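The Case for Plain Graduations
Opinion
Posted 07/03/2021

Shared laboratories in the Clamport district are being asked this spring to settle on a common list of consumables. The draft list runs to 96 items, and most of them will pass without remark. The entry for graduated tubes deserves more attention than it has received.

The draft treats the printed scale on a centrifuge tube as a convenience. It proposes that unmarked tubes be accepted wherever a measuring cylinder is available at the bench, and it gives the lower price as the reason. The Vellora teaching laboratory, on whose behalf this essay is written, takes a different view. A scale on the wall of the tube is read many times in a working day by people who would never stop to fetch a cylinder. They use it to judge whether two tubes are near enough in volume to be set against each other before the balance confirms it. They use it to see that a tube is getting full.

Filling is where most of our losses occur. A narrow mouth and a hurried pour will put liquid on the threads, and a cap closed over wet threads is a cap that leaks. Our own bench rules ask for a funnel whenever a large tube is filled from a bottle, and they ask that pouring stop at the 45 ml mark. A rule of that kind can only be followed if the mark is there to be read. 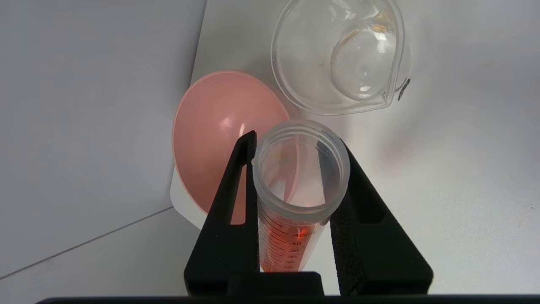 Resinik wrote to us after an earlier version of this essay was circulated, objecting that printed marks encourage false confidence, that the numerals on cheaper tubes rub away under alcohol, and that students come to treat a tube as if it were volumetric glassware. The letter asked that any standard permitting graduated tubes also state in writing what they may not be used for.

That request is reasonable, and we support it. A tube scale is a guide. Standards and dilutions that will be reported should be made up in proper glassware, and the common list should say so beside the entry. The complaint about worn numerals is also fair, and it argues for buying a better tube.

On cost, the Ruddock stores office has estimated that the district would save 2,000 dollars a year by moving to unmarked stock. Divided among 20 laboratories, the sum is small. It would be spent again quickly on repeated preparations and on the cleaning of rotors.

We ask that the entry be amended before the list is adopted, and that funnels of a suitable size be listed on the same page. The comment period closes in 6 days.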